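Subject: Re: [meireles-players] Pledance save files after the patch
Date: 02/06/2020

> I updated Pledance last night and my old save shows up in the
> list but won't load past the title card. I was 39 hours in.
> Is it gone, or is there a way back? Also, did anyone get the
> Sirkine ending on the old version?

It isn't gone. The patch moved the save folder and left the old index behind, so the game lists a file it can't open. Quit, go into the Endent folder, and copy everything from "slot" to "slot_b". Start the game again and load from the second page of the menu.

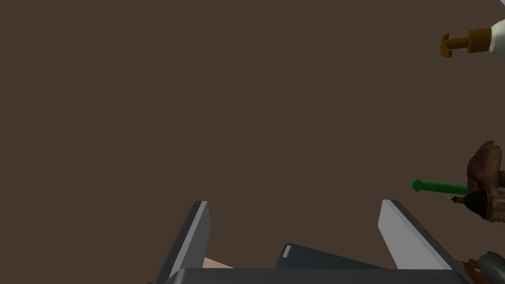
Does the copied save keep your gold and side quests?

Gold carries over up to 3,000 and anything above that is dropped. Side quests carry over if you had turned them in. The open ones go back to their first step, and that includes the ferry quest.

I have done this on 2 machines now. On the older one the first load took six minutes and I nearly killed the process. Let it run.

As for the Sirkine ending, I got it before the patch. You need to skip the bridge fight and talk to the bell keeper twice before chapter six.

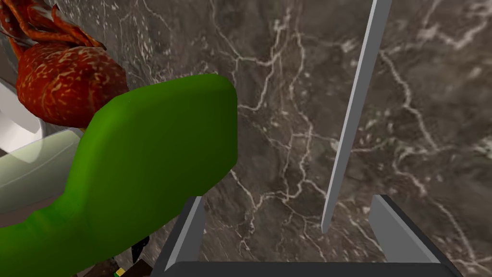

After that the last door opens without the key, and the credits use the other song. I haven't tried it on the new version. If the bell keeper only has one line for you, reload and go in at night.

Keep a copy of the old folder until the next patch is out.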